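Home Syllabus Notes Readings Contact
Reading time: 2 min

Interior Finishes, Unit 12: Polished Floors and the Edge of the Room
Ghizlane Alaoui

Last session we stayed on walls. Now we get to look down, which I've been waiting for all term! A marbled floor does so much work in a room, and most of us walk over it without a glance.

Start with the base color. Cream and beige grounds are forgiving: they bounce light around, and the veining can wander from tan to brown to gray without the floor looking busy. Then look for the darker clouds. A good pattern has a few, unevenly spread, and your eye goes straight to them — that is what keeps a large floor from going flat. 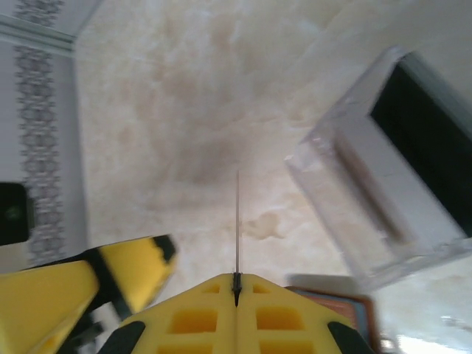
Which should be chosen first, the floor or the wall border?
The floor. It covers the most area and is the hardest to change later, so pick the border to suit its quietest vein color.

Ornate borders love a calm neighbor. A gray and white one running up a plain white wall is a lovely partner for a warm floor, and the cool gray picks up the gray in the veins. Try it with your own samples before the February review: bring 2 floor pieces and one border, and lay them side by side in daylight and again under a lamp.

Next: grout, and why I get so excited about it.

Contact: Ghizlane Alaoui, Erkia Studio | © December 2021 | Back to top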